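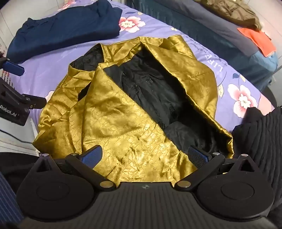 I work returns at Plurnix. We rent out clothes: stage wear, party wear, some everyday stuff. People have been asking what changed after the folding cells came in, so I'm putting it in one thread.

Before: a return came in, one of us opened the bag, checked pockets, checked seams, spot cleaned or sent it to wash, folded it, bagged it, shelved it. One person did one garment from start to finish. Our best month that way was 1736 garments.

Last month we did nearly 3000. Same building, same headcount, plus 2 cells running Nitix software.

The cells fold. They also spread a garment out so a person can look at it. They don't decide if it can go back out. That's still us, and so are pockets, stains, zippers and anything with a missing button.

What the cells are good at: T-shirts, plain knits, blankets, pants without pleats. You can leave them on a bin of those and go do something else.

What they're bad at: anything shiny and stiff on one side and slippery on the other. Lined jackets are the worst. The pads grab the shell, the lining slides, and you get a sleeve folded inside the body.

So jackets got their own job. Someone works through them by hand with a gripper tool, slowly, the same way each time, and those runs go into the training set. Lapels first, then open the fronts, then the sleeves. I do this from 1 p.m. to the end of shift.

The tool is harder than it looks. You have two pads where you used to have ten fingers. The first week I kept wanting to put it down and just fix the collar.

My time on a lined jacket with the tool is 62 seconds. With my hands it's a lot less. I'm told speed doesn't matter for this and clean grabs do. It still bugs me.

We also mix up what goes underneath. Patterned sheets, dark blankets, other clothes left lying next to the piece. On a bare table the cell does fine and then it gets confused on a busy one, so we practice busy.

The people side. No one was let go. Two people moved to inspection and one moved to repairs, which she had been asking for anyway. We did not replace the temp workers we usually bring in for prom season. I think that should be said along with the rest.

Pay: inspection got a small bump. Gripper work did not, at first. Ville Hakala brought it up at the March meeting, with a written list of what the job involves, and it got moved to the inspection rate after that.

My wrists are better. I folded for six years and had a brace for the last one. Now it's my thumb that gets sore, from the squeeze. We switch off every 40 minutes, and that rule came from us.

The thing I miss is finishing a piece. I used to know a garment by the time it hit the shelf. Now I see the middle part of it, and someone else bags it. I've asked to do full start-to-finish on the stage wear a couple mornings a month. Waiting to hear.

Also the breaks changed. We used to stop when a rack was done. The cells don't have racks, they have a queue, and the queue is never done. We went back to the clock: 10:15 and 2:45, everybody stops, queue or no queue.

A few questions from the replies. Yes, we can refuse to do the gripper job, and one person has. No, the cells don't run overnight. They did for a week, and the morning crew spent the first hour undoing sleeves.

Sequins: still all by hand. Velvet: the cell can fold it but it leaves pad marks, so by hand too.

I'll add to this once the cells get their first try at lined jackets. They're supposed to start with the plain wool ones and leave the metallics for later.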